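共用棚だより 5月号
表示のはなし、または「左」とは誰から見た左か

先月の金曜、午後の片付けが予定より長引いた件について、何人かから「結局あれは何だったのか」と聞かれたので、紙面を借りて書いておく。たいした話ではない。油性ペンの話である。

発端は奥の棚の三段目だった。Ernlowの展示から戻ってきた白い樹脂カバーの類を一か所にまとめようということになり、床に並べてみたところ、どれも同じ顔をしている。白くて、曲がっていて、少し汚れている。並べた本人たちは「見ればわかる」と言っていたが、見てもわからなかったので、その後二時間ほど全員で床にしゃがむことになった。腰に来た人には申し訳ない。私も来た。

こういうときに頼りになるのが、昔の誰かが部材に直接書いた文字である。うちの備品には、公式の管理番号のほかに、手書きの覚え書きという第二の戸籍がある。管理番号のほうはシールなのでよく剥がれる。剥がれたシールは別の部材の裏に貼りついて、そこで新しい人生を始める。手書きのほうは剥がれない。読めるかどうかは別問題だが、少なくともそこに居続ける。

書いた人の性格も出る。角をそろえて小さく書く人、日付まで入れる人、余白があるだけ大きく書く人。矢印だけ書いて去った人もいる。あの矢印がどこを指しているのか、私はもう三年考えている。

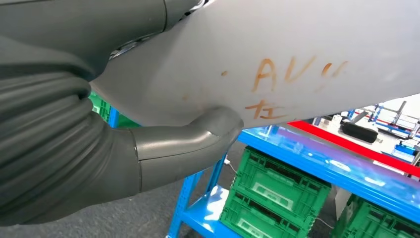 なかでも議論になるのが左右の表記である。「左」と書いてあれば左に付ければよさそうなものだが、ここで派閥が二つに割れる。正面に立って見た左だという派と、物自身にとっての左だという派である。前者は「作業する人間の目で書くのが当然だ」と言い、後者は「車の左ドアを前から見て右と呼ぶのか」と言う。この論争は昼休みを一回つぶし、翌週の昼休みも半分つぶした。

Hanyu Xuさんの提案は明快で、「左」と書くなら何に対する左かも書けばよい、というものだった。全員が賛成した。そして試しに書いてみたところ、「(取付面を手前に置き、上端を奥にしたときの)左」となり、小さい部材では裏面まで回り込んだ。現在この案は継続審議中である。

色の問題もある。ペン立てには黒が何本も刺さっているのに、そのうち書けるものは日によって違う。必要に迫られた人はとりあえず書ける色を取る。だから部材の文字がオレンジだからといって、オレンジに意味があるとは限らない。以前、Prultosiaの担当の方が見学に来られた際、「色分けはどういう規則ですか」と熱心にメモの用意をされたことがあった。あのときの沈黙は長かった。

さて、おかげさまで棚の整理はおおむね終わった。登録簿に載っている部材は現在およそ3,000点、このうち表示を書き直す必要があるものが200点ある。書き直しが済んだのは今のところ11点で、数字だけ見るとまだ先は長いが、先週は一点も進んでいなかったことを思えば急成長と言ってよい。

書き直しにあたって、次のことをお願いしたい。

一、古い文字は消さないこと。読めなくても消さない。前回、きれいにしようと拭いた方がいて、部材はきれいになり、身元は不明になった。新しい表示は余白に足してください。

一、略号を使うときは登録簿の備考欄にも同じものを書くこと。アルファベット二文字というのは、書いた当日にはたいへん雄弁なものだが、半年後にはもう何も語らない。

一、乾くまで触らないこと。乾いたかどうか触って確かめないこと。

一、試し書きは紙にすること。部材の隅に謎の点が残っていると、後の世代が意味を探してしまう。

なお、ラベルプリンターの導入についてはJuranceの製品を候補に見積もりを取っている最中である。去年も同じことを書いた気がするという指摘は、そのとおりである。テープの幅で意見が割れたまま年を越した。今年は幅から先に決めたい。

オレンジのペンは、いま奥の机の引き出しに2本ある。持ち出したら戻してください。キャップも一緒に戻してください。先日はキャップだけ戻ってきた。

次号では工具箱の一斉点検について書く予定。六角レンチを「ちょっと借りている」心当たりのある方は、それまでにそっと返しておいていただければ、名前は載せません。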